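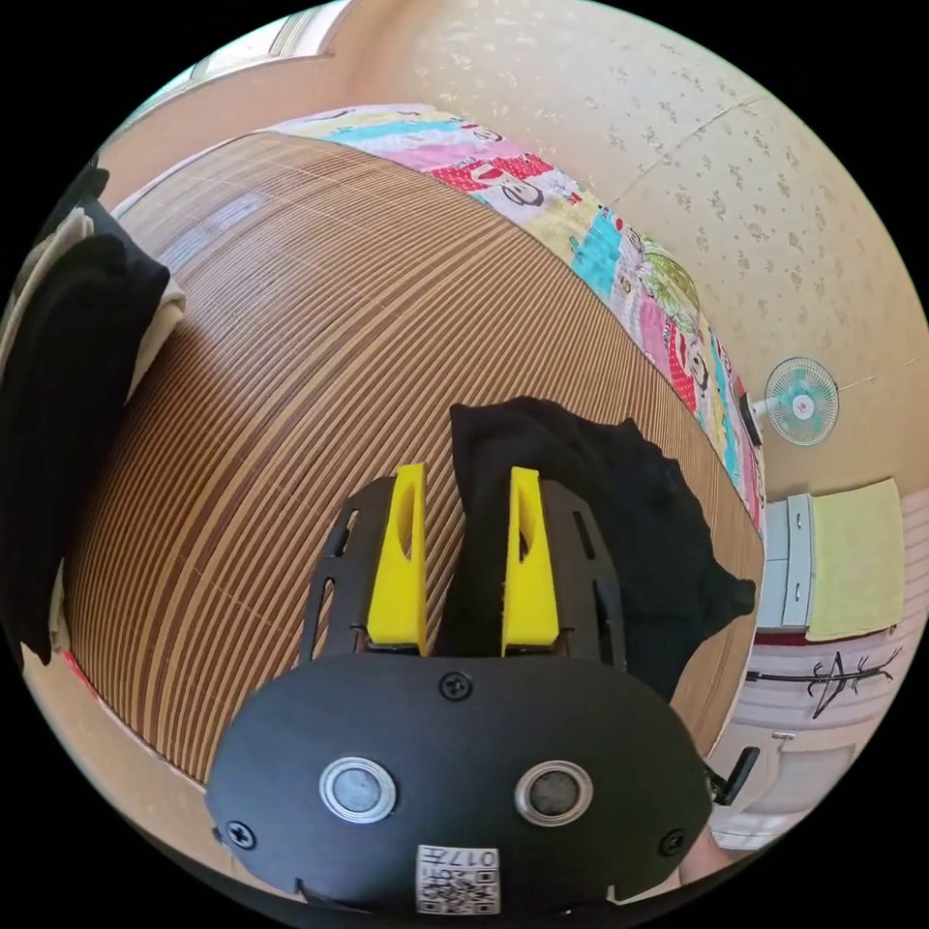
Forum Maison connectée > Robots et automatisation
Sujet : Le linge plié par une machine, on y est ou pas ?

poppy_yeoman
Bonjour à tous, je relance le débat parce que mon beau-frère m'a soutenu pendant tout le repas qu'en décembre on aurait tous un robot qui range la chambre. J'ai un aspirateur Vustico depuis 2 ans, il se coince encore sous le radiateur, alors les tee-shirts... Vous y croyez, vous ?

nordin.a
Oui et non. Plier un tee-shirt bien à plat sur une table, ça se fait déjà correctement. Par contre un vêtement noir en boule sur un lit, c'est une autre histoire : la machine doit trouver où est le col, où est la manche, et dans le noir sur noir même moi je cherche. Et puis il n'y a pas que les vêtements ! Un gros coussin mou, ça se pince par un bord, et après il faut encore savoir où il va partir.

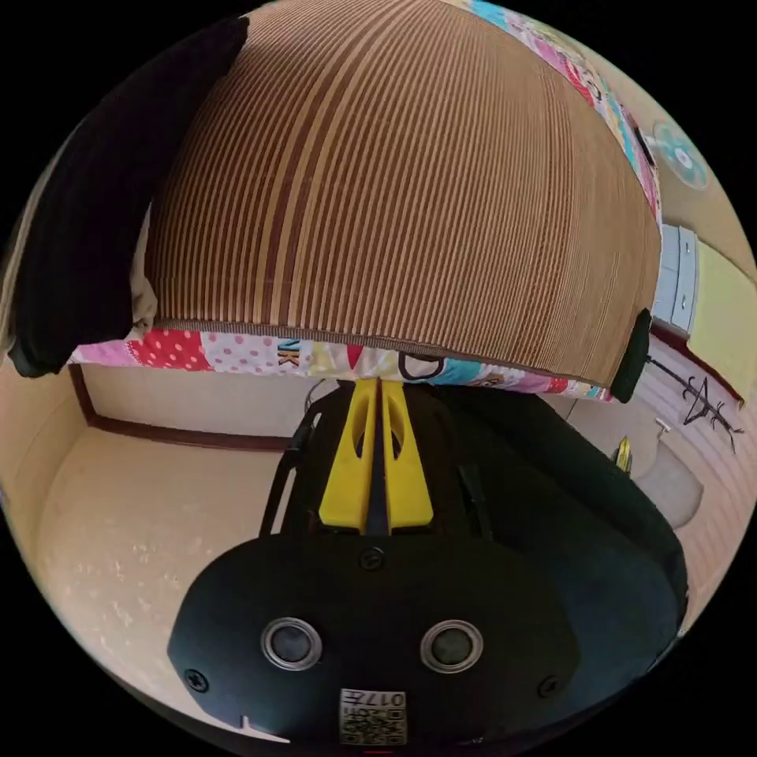
Coussin rayé marron, tenu par le bord en patchwork avec les deux doigts jaunes.

reece_stani
Désolé mais je ne suis pas d'accord avec nordin.a. Le coussin c'est le cas facile, c'est gros, tu le prends n'importe où et tu le reposes. Ma pince de ramassage Osine fait ça très bien, et elle n'a pas de cerveau.

nordin.a
Ta pince, c'est toi le cerveau :) Demande-lui de remettre le coussin dans le bon sens, on en reparle.

Garside_Ashley
Je travaille en blanchisserie (les draps d'hôtel, pas le linge des particuliers). Chez nous la plieuse Plellanetti avale 432 draps par matinée sans broncher. Tous pareils, tous à plat, tous engagés par le même côté. Le jour où on lui a donné une housse à volants, on a passé 20 minutes à la sortir des rouleaux. Donc à l'atelier, oui, ça marche depuis longtemps — mais c'est toujours une de nous qui attrape le coin. 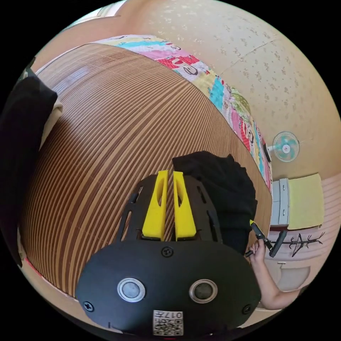 Et attraper le coin, c'est tout le métier. On secoue, on cherche la couture du pouce, on retourne. Je le fais sans regarder et je serais incapable de vous l'expliquer, alors l'expliquer à une machine, bon courage.

tia.b
Moi je prends quand même ! Même si elle met une heure pour trois pantalons, pendant ce temps je ne les plie pas. Par contre le bras que Nowakowski annonce à 2 344 euros, c'est non, à ce prix-là je garde mes piles de travers.

reece_stani
Une heure pour trois pantalons, et la pile par terre à l'arrivée. Super.

tia.b
Chez moi elle finit par terre aussi, il y a le chat.

poppy_yeoman
Bon, je montre vos réponses à mon beau-frère. Je note quand même que personne n'a parlé des chaussettes. Pour résumer le côté pratique, si quelqu'un veut tenter le coup avec une machine, voici ce que je retiens : un seul type de vêtement à la fois, bien à plat, et la pile commencée à la main.

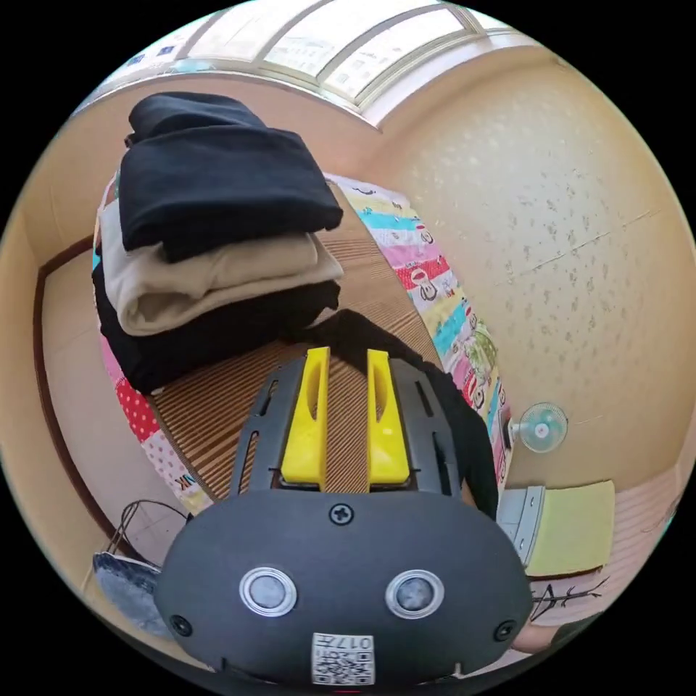 Sujets similaires
Aspirateur Vustico coincé sous les meubles bas
Plieuse de table d'occasion, bonne ou mauvaise idée ?
Housses de couette : vos techniques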